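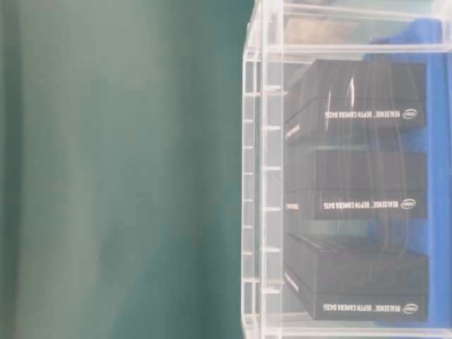

Wanted: a Saturday-free sorting helper for the Gelport toy library

We're a small and cheerful bunch, and we'd dearly love to find someone who enjoys putting things back where they belong (puzzles especially!). You'd be with us six hours a week, spread over two mornings, checking returns, wiping down games and chatting with families at the desk. Pay is $10 an hour, and there's always coffee on. No experience needed, just patience. Write to Myrtle Pennington by March 12, 2018.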